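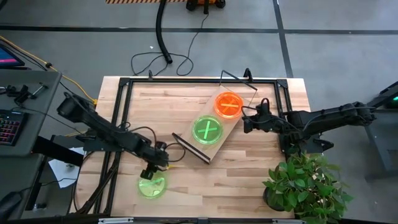
The long way round to a new kidney ward

By Marwan Zoubi

The first thing a visiting doctor learns at Vomness General is where the kettle is. The second is that it isn't to be used at the same time as the toaster, owing to an electrical matter that goes back to before the present management. The third, if there is time, is medicine.

I went in November, when the hospital was playing host to four nurses and two kidney specialists from Roltitz, a town two borders and one very slow train away. They had come for six weeks. In return, six of Vomness's own people had gone the other way, and were sending back photographs of soup.

Staff exchanges between hospitals are usually written up by people who have spent an afternoon at one. There is a handshake, a flag or two, and a paragraph about sharing knowledge. I stayed nine days, which was long enough to see some knowledge being shared and a fair amount of it being politely handed back.

Take the matter of the morning round. In Vomness it begins at eight, with the consultant at the front and everybody else strung out behind in order of pay. In Roltitz, the nurse who has been up all night leads it, and the doctors follow her about asking what happened. On the second day of the exchange both systems were tried at once. Two processions set off from opposite ends of the ward and met at bed seven, where a retired bus inspector named Mr Makhubela was trying to eat a boiled egg.

"I had eleven people looking at my ankles," he told me. "I asked if they wanted a bit of the egg."

His ankles are of interest. Mr Makhubela has been on dialysis for three years, and comes in when the fluid gets ahead of him. He has firm views on exchange schemes, having seen four of them. The best, he says, was the one with the woman who brought the salt-free pickles. He could not recall her country but could describe the pickles at some length, and did.

The head of the kidney unit is Maysoun Ghanem, a small, quick woman who talks while walking and expects to be kept up with. She started the scheme eight years ago with a letter and no money. The money arrived later, in an amount she declined to tell me except to say that her brother spends more on his boat.

"People think the visitors come to learn from us, or we go to learn from them," she said, on the stairs. "Mostly you learn what your own place looks like. I spent a month in Roltitz and came home and thought, why on earth do we keep the gloves there?"

Where were the gloves?

"In another room."

They have since been moved. It took five months and a form.

The unit has 30 beds and runs its dialysis chairs in three shifts, the last of which ends after the buses have stopped. Last year it treated 553 patients, of whom 172 lived more than an hour away. These are the people Ghanem frets about. A patient who needs to be hooked up three times a week and lives at the far end of the valley has, in effect, a part-time job as a passenger. Some of them skip a session when it snows. Then they skip another, and then they come in by ambulance.

Roltitz had the same trouble, with worse snow. Its answer was to teach people to do the thing at home, at night, in bed, with fluid run into the belly through a soft tube. The treatment has been around for decades and suits a good many patients, though by no means all. Vomness had offered it too, in the sense that there was a leaflet.

What the Roltitz nurses do differently is go to the house. They go before anything is ordered, and they look at the bedroom. They ask who else sleeps there, where the boxes will go (there are a great many boxes) and whether the cat can open doors. I went along on one of these visits, to a farmhouse near Jasovier, and sat on a tractor seat that had been made into a stool while the senior of the two nurses spent forty minutes discussing a wardrobe. Blood pressure came up briefly near the end.

I will admit I thought it a poor use of a nurse. Ghanem thought so as well, the first time. She had the visits timed. Then she looked up how many of her own home patients had given up in the first year, and asked for the figures from Roltitz, and stopped having the visits timed.

Not everything travels so well. The Roltitz doctors were puzzled by the Vomness habit of writing each drug order twice, once on the screen and once on a card, and asked what the card was for. Three people gave them three answers. A fourth said it was in case the screen went down, and that afternoon, to his visible satisfaction, it did. The visitors' own gift to the ward, a system of coloured wristbands, came apart over the colour blue, which means "no fluids" in one town and "vegetarian" in the other. There was a short, hungry misunderstanding.

And there is the language. The official one for the exchange is English, which belongs to neither side and is spoken by both with great courage. The hospital paid for a glossary of 300 terms. It has the words for every part of the kidney and none for "shove over" or "he says it's itchy", so a second glossary has grown up in biro on the back of the staffroom door. The entry for "nearly finished" has been crossed out and rewritten several times, in different hands.

On my last evening the late shift was short of a nurse and one of the visitors stayed on. She had been up since five. Mr Makhubela, by then in his own coat and waiting for a lift, offered her his seat and she took it, and he stood there beside her telling her about the pickles.

The next group leaves for Roltitz in spring. Ghanem has asked them to bring back the house-visit checklist, a proper translation of it this time, and to find out what they do about toasters.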